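Kristiansen Thermal Compound, 6 g syringe
Sold by Wasumley Parts
Item 2598
In stock, ships from the Finach warehouse

Let's start with what we are willing to say about thermal paste, which is less than most stores will. It is a grey goo that fills the tiny gaps between a processor and a cooler. Air carries heat badly, the goo carries it better, and a thin even layer is all you are after. Everything past that point is where the marketing gets going, and we have read a lot of it.

We stock the Kristiansen because it spreads easily, it comes off again without a fight, and the price hasn't gone silly. We don't stock it because of the number on the box. There is a number on the box. It is a conductivity figure, it is a big one, and we couldn't tell you how it was measured or whether anyone outside the company has measured it since. Paste makers test in different ways and print whichever result looks best. If you are comparing two pastes by that figure alone, you are comparing two marketing departments.

What you get

One syringe, 6 g
One plastic spreader (we'd throw it out, but some people like them)
Two alcohol wipes
A folded instruction sheet, better than it used to be

Is it worth replacing your old paste?

Maybe. We sell the stuff, so take this however you like, but a machine that runs quietly and doesn't slow down under load has no need of new paste. The idea that it should be changed every year seems to come mostly from people who sell paste. Good reasons to do it: you have taken the cooler off, you bought the machine used and don't trust the last owner, or temperatures have crept up and you have already cleaned out the dust. Clean out the dust first. It costs nothing and fixes more than paste does.

A used workstation is the usual case. These things sit under desks for years, get sold by the pallet, and arrive with paste that has gone to chalk. Six grams will do several of them, even if you are heavy-handed. 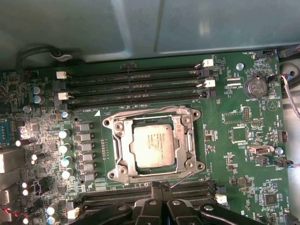
Xeon processor in its socket, with the memory slots alongside.

Putting it on

Shut down, unplug, and let the machine cool off. Run it for a few minutes beforehand if the old paste is stubborn, as a little warmth softens it. Loosen the cooler screws a turn or two each, going corner to corner, then twist the cooler gently before you lift. Pulling straight up on a stuck cooler is how people bend things.

Wipe both metal faces with the alcohol wipes until they come away clean. Two wipes is stingy for a big server chip, and we have told Kristiansen so. Have some isopropyl and a coffee filter on hand.

Now the part people argue about. Dot, line, cross, or spread it flat? Arvid Lindqvist on our bench has tried all of them, more than once, and the differences he got were smaller than the differences he got doing the same pattern twice. Use enough to cover the lid once the cooler presses down. On a large chip that means more than the famous grain of rice — a thin cross with a dot in each quarter works well. If a little squeezes out at the sides, wipe it off and move on.

Tighten the cooler back down in the same corner to corner order. Stop when the screws stop.

What about the claims?

"Lasts up to 14 years." Up to is doing a lot of work there. We haven't been selling it that long, and neither has anybody else.

"No break-in period." We believe this one. We saw no change between the first hour and the following week.

"Drops temperatures instantly." Compared with dried-out paste, sure, and so would any fresh paste on this site. Compared with a decent paste applied last month, don't expect to see anything on a graph.

"Professional grade." We don't know what this means. There is no exam.

Kristiansen or Itovetti?

The Itovetti is thicker, costs more, and comes in a nicer box. It stays put better on bare laptop chips, so there's a case for it there. On a desktop or a workstation we would buy the Kristiansen and keep the change. If you overclock for sport you already have opinions and won't be needing ours.

Storage

Cap on, tip down, in a drawer. An opened syringe kept that way should be fine for your next job. If a layer of clear oil comes out first, squeeze a bit onto a paper towel until it runs grey again. If it never runs grey, bin it.

Returns

Unopened syringes can come back within 70 days. Opened ones can't, unless the paste was dried out on arrival, in which case send us a picture and we'll mail another. "It didn't lower my temperatures" is not a fault — please read the section on dust.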